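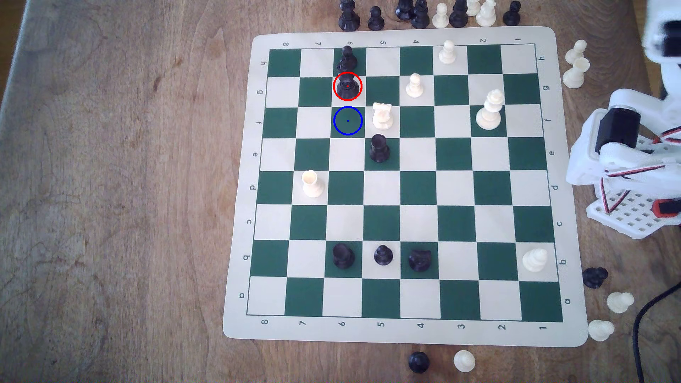
*2 min read*

**1/** I finished the second Jugah book last night, so this is a short thread on reading a series out of order. I did it by accident. The library had book two on the shelf and a hold list for book one.

**2/** The series is four books. The first is called Trerka, and it's the one everybody has heard of. Jugah is the second. I knew going in that there was a war and a flooded city, and that was all I knew.

**3/** The first 50 pages were slow going. People refer to "the crossing" in nearly every chapter and it's never explained. I kept a list of names on an index card and used it as my bookmark.

**4/** By chapter 8 I had stopped checking the card. The author repeats enough in passing that you can work out who is related to whom. I still don't know why the sisters aren't speaking. I assume that's in book one.

**5/** What I liked: the parts set in the salt works. You learn how the work is done and what it pays. There's a long chapter that is mostly one shift, start to finish, and I read it twice.

**6/** What I didn't like: the letters. Every few chapters there's a letter from the uncle in italics, and they run long. I skimmed the last two and don't think I missed anything.

**7/** The ending stops in the middle of a conversation. I checked to see if my copy was missing pages. It wasn't. Book three apparently picks up in the same room.
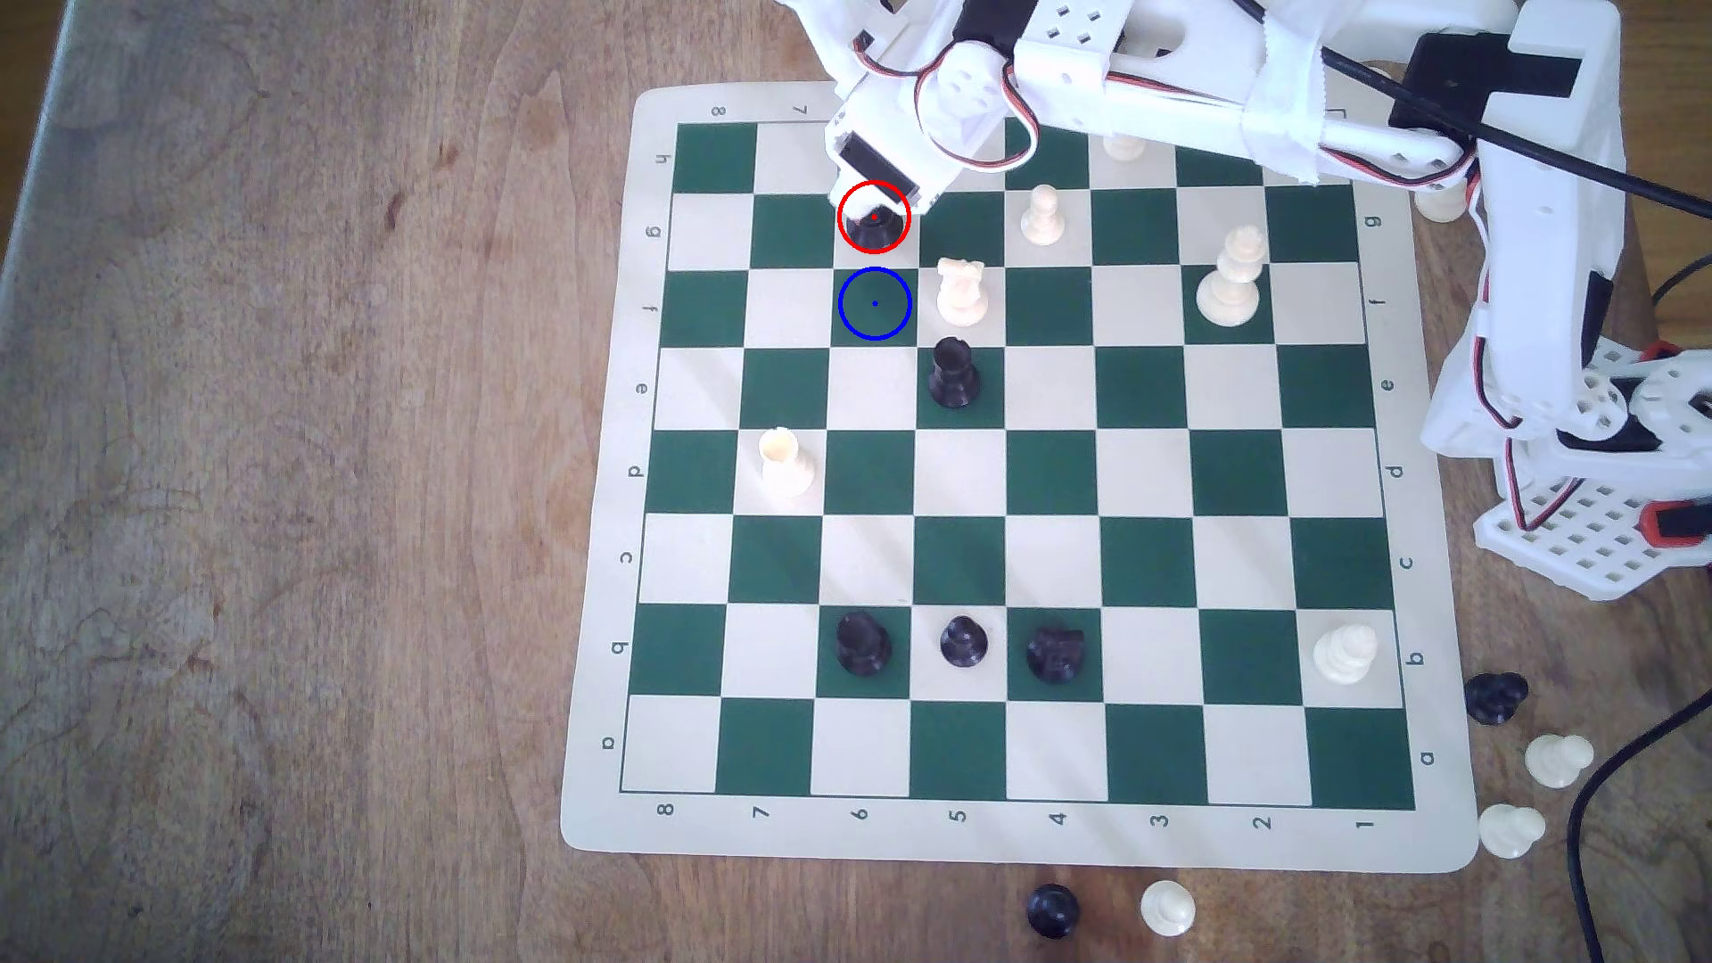
**8/** Where I am on the rest of the list for the year:

- Trerka: hold placed, 14 people ahead of me
- Tritard (book three): on the shelf at the other branch, picking it up Monday
- Book four: not out in paperback yet, so it can wait

**9/** A couple of people asked if I'm going back to book one before I read Tritard. No. With that hold list it would be months, and I'd forget who everybody is. I'll read it last and treat it as a prequel.

**10/** I log everything on Jonimo now. I moved over in January because it lets you put series in the order you read them. The old site kept sorting mine back into publication order.

**11/** My page goal on there is 3000 for the spring. Jugah is a thick book, so it helped. I don't count audiobooks toward it, though you can if you want to.

**12/** If you've read Tritard, please tell me one thing: are there more letters from the uncle? No other spoilers. I'll start it Monday night either way.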